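Ticket: unit door log stuck, Avodside store
Status: open – waiting on Heitmann
Priority: 2

Site rang at 10, tenant can't get into the yard again. Keypad takes the code, beeps, gate stays put. Same fault as November. Kodero panel says "accepted" every time so it isn't the code.

Tried so far:
Restarted panel. No change.
Swapped the fuse in the gate box. No change.
Cleared old users off the list, it was up near the 4,000 limit. Panel quicker now, gate still dead.
Rang Nandov re the motor, they say if the panel shows accepted it's the relay. Heitmann do the relays. 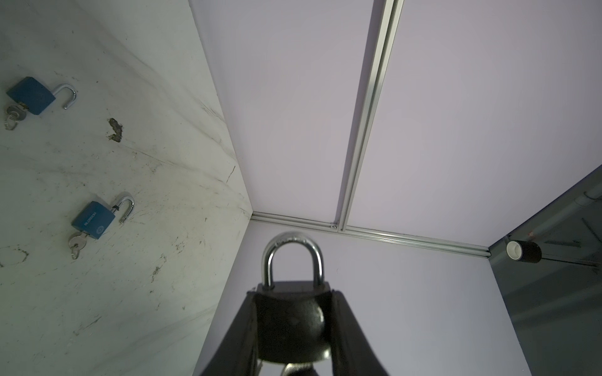

Gate is on manual till the part comes, so day staff open up at 6 and shut it at night. Chain is in the office cupboard, second shelf. Use the big dark padlock with the thick silver shackle, not one of the little ones off the unit doors, they won't go round the chain and the post. Key goes back on the hook please, it went home in somebodys coat last time.

Update: Heitmann have the relay in stock but want the serial off the back of the box. Cover is rusted on. Will take the long screwdriver over this afternoon.

Update 2: got the serial, sent it. Tenants told by text – two moaned, rest fine. Don't close this untill the gate has run a full day on the keypad.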